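The box had come from Harnitz in October, lined with gold foil, and it had held pears. After the pears were eaten she put toys in it. Now they were moving to Bretar, 63 miles off, and her father said one box was the limit.

She sat on the floor and worked through the pile. The marbles would go to the boy downstairs. The puzzle of the Fadville bridge had pieces missing, so it went in the trash.

"What about the pink one?" he asked from the hall.

"It's coming."

"Is there room?"

"I'll make room."

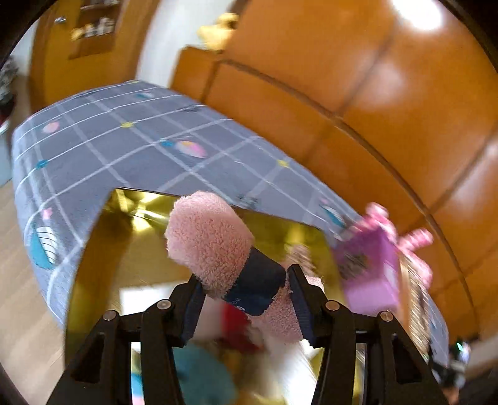
He went down to move the car. When he came back up she had her coat on and was waiting by the door, with the tape in her hand.

"You do it," she said. "I can't find the end."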